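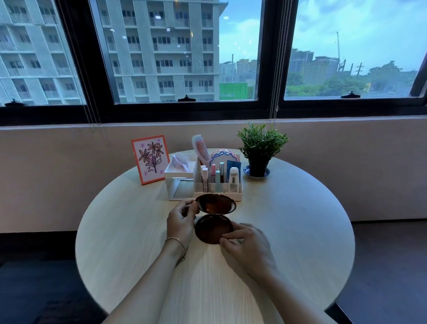 Vanham, le 2 octobre 2019

Bon, me revoilà, après un mois de silence et beaucoup de soirées passées à l'atelier partagé (merci à Akua Atinga de m'avoir laissé la clé !). Le bras avance. Il s'appelle toujours Allura, il a maintenant quatre articulations et une pince à deux doigts qui ferme enfin droit.

Depuis le début je veux lui apprendre des gestes de tous les jours, et le poudrier est de loin mon préféré : une main tient le couvercle, pouce contre le bord intérieur, l'autre garde la base à plat sur la table. On fait ça sans y penser, et pourtant quelle misère à programmer ! Ma pince poussait tout le boîtier vers les flacons au lieu de soulever quoi que ce soit. Et puis le brillant du couvercle affole mon capteur de distance, surtout près d'une fenêtre.

Mahmoud El Idrissi m'a conseillé de limiter le couple du poignet et de coller un bout de silicone sur chaque doigt. J'ai fait les deux le même soir, donc impossible de dire lequel a aidé, mais sur 67 essais, l'ouverture rate beaucoup moins. Reste la charnière, que je force encore un peu trop en fin de course.

Prochaine étape, le deuxième bras. J'ai déjà les moteurs, il me manque les roulements et une alimentation correcte. Si quelqu'un en a une qui traîne, écrivez-moi.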